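Pirnordale Makers Forum > Robotics and Automation > Learning and Control

Thread: 547 demos in and I'm not convinced

tapio_a
Posted in August, 9:40 pm

Throwing this out there before I lose another month of evenings to it. I've been collecting teleop demos for a cup and bowl task on a single arm, and I have 547 episodes saved. The policy trained on them does fine as long as I set the table the way I always set the table. Move things a hand's width and it reaches for where the cup used to live.

Everyone I ask says "more data". The Skoleck write-up says more data. The fellow who sold me the leader arm says more data, and he would. Before I go and do another 547 of the same thing I'd like somebody to tell me why the next lot would teach it anything the first lot didn't.

Setup is a head camera only, no wrist view. Plastic cups, plastic bowls, stone countertop, white curtain along the back. I drive it by hand, save the good ones, bin the bad ones.

Tapio

flanagan_bench
Posted 10:05 pm

How many of the 547 start with the objects in different places? By that I mean properly different, across the whole reachable area.

tapio_a
Posted 10:22 pm

I move them between episodes. Not by a ruler or anything. Here's one from tonight's batch so you can see what I'm working with.

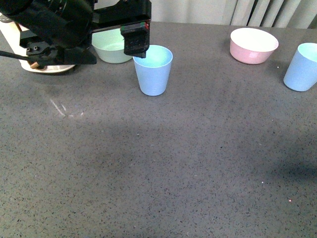

Head camera view, gripper coming in at the rim of the cup.

The layouts all look more or less like that. Things shuffle side to side and swap places. I thought that was variety.

flanagan_bench
Posted 10:41 pm

Right, well, there's your problem. Everything you care about is along the top third of the picture and the rest is bare counter. If most of your episodes look like that, the model has never had a reason to look at the near half of the table. You've got one long row of cups and bowls, shuffled. I'd call that one layout with a bit of jitter.

Also the arm is sitting over part of the green bowl there. With no wrist camera, what's the policy meant to use when it needs that bowl? It'll be guessing from memory of where bowls usually are, and then you'll blame the network.

jotar_fan
Posted 11:02 pm

Bit harsh. I run a Jotar at home and I trained on 90 demos, one camera, no wrist view, and it picks up a mug wherever I put it. More data does work. I went from 30 something to 90 and it was night and day. Keep going, you're closer than you think!

flanagan_bench
Posted 11:10 pm

One mug, though? Nothing else on the table?

jotar_fan
Posted 11:13 pm

One mug, yes. Still counts.

b_scanlon
Posted 7:15 am

Morning all. I've spent a fair bit of my working life labelling and sorting this stuff, so I'll be the grump.

Tapio, I don't believe "I move them between episodes" and I wouldn't believe it from myself either. People put things back where their hands like to put them. You finish an episode, you're tired, you pick up the cup and it goes down in the comfortable spot. I've done it. When I plotted the start positions for an old set of mine there were two fat blobs and hardly anything else, and I would have sworn I was mixing it up.

Plot yours. Take the first frame of every episode, click on each object, and look at the spread. It's a dull evening with the radio on, and it'll tell you more than another training run will.

The other thing that bugs me is the two light blue cups. If they're both in the workspace and your demos go for the one beside the arm more often than the other, then you've taught it "take the near one" and you won't know until somebody asks for the far one. What does your instruction say? "Pick up the blue cup"? Which?

Bláthnaid

tapio_a
Posted 7:50 am

It says "put the cup in the pink bowl". Doesn't say which cup.

I'd been treating either one as a pass. Now I'm wondering how often I went for the right-hand one. My guess is hardly ever, it's a longer reach and the leader arm gets heavy out there.

b_scanlon
Posted 8:04 am

Then you have a set where the label allows two answers and the driver nearly always gave one. I wouldn't throw it out, but I wouldn't count it as 547 of anything.

old_servo
Posted 12:30 pm

I'm going to disagree with the lot of you. I think the whole approach is oversold for a job like this. Known cups, known bowls, flat surface. A depth camera and a bit of plain colour thresholding will find a light blue cup on a dark gray counter all day long, and you can write the grasp by hand in a weekend. You've spent a month teaching a network something you could have measured.

And what happens with a different cup, or a tablecloth? You start again. At least with mine I can see which number to change.

flanagan_bench
Posted 12:52 pm

Your thresholding falls over when the light moves, and look at the shadows on that counter. There's a dark patch on the left and another on the right.

old_servo
Posted 1:01 pm

Shadows are gray. Cup's blue. I'll take my chances.

jotar_fan
Posted 1:20 pm

I think the point is that he wants to learn how to do it this way? I could buy a chair too but I like making them.

tapio_a
Posted 1:45 pm

Half and half. I do want to learn it. But old_servo isn't wrong that I'd like it to be good for something by the end, and so far a scripted arm would beat it. I'm fairly sour on the demos people post, to be fair. You see one clean run and never hear how many went on the floor.

Bláthnaid, I'll do the plot tonight.

tapio_a
Posted 10:55 pm

Did the plot. Well, I did it for a third of the set and gave up when the shape stopped changing.

It's a stripe. A stripe along the back of the counter, with a clump near the arm and a smaller clump for the pink bowl. Nearly nothing in the front. The second cup gets picked in 13 of the episodes I went through.

So I have a very large collection of one thing. Not thrilled.

b_scanlon
Posted 11:08 pm

Sorry. It's a better result than most people get, in that you know what you've got now.

What I'd do, for what it's worth:

Mark a grid on the counter with bits of painter's tape, outside the camera's view if you can manage it, so the model doesn't learn the tape. Have a script draw the positions for each object before every episode. You don't get a say. If it puts the cup somewhere annoying, that's the one you record.

Name the target. "Left cup" or "right cup", and let the script choose that as well.

Start some episodes with the arm somewhere else. If you always begin from the same pose it learns the path as much as the object.

And stop binning all the bad ones. A fumble that you then fix is worth keeping, provided you do fix it and don't just drop the cup and sigh.

flanagan_bench
Posted 11:15 pm

I agree with all of that apart from the fumbles. I kept mine and the policy learned to fumble. Beautiful little hesitation before every grasp, exactly like me.

b_scanlon
Posted 11:21 pm

Cut them so the episode starts just before the recovery. You keep the fix and lose the mistake.

flanagan_bench
Posted 11:26 pm

Hm. Maybe. I'd want to see it on the same set with and without before I said yes. I've heard that advice plenty and never seen anybody show the comparison.

tapio_a
Posted 11:40 pm

I can do that one. Plan is 90 new episodes with the scripted layouts, then train 3 ways: old set only, new set only, and both together. If the 90 on their own beat the 547 I'll be pleased and a bit sick about it. Trimmed recoveries can go in as a separate run after that so they don't muddy things.

Test positions get drawn by the script too and I'll write them down before I train anything, so I can't fudge it later.

old_servo
Posted 6:35 am

Put a scripted baseline in the same test and I'll stop complaining. Happy to write the colour finder for you if you send me a dozen frames.

tapio_a
Posted 7:02 am

Deal. Frames coming tonight, I'll pick ones with the worst shadows.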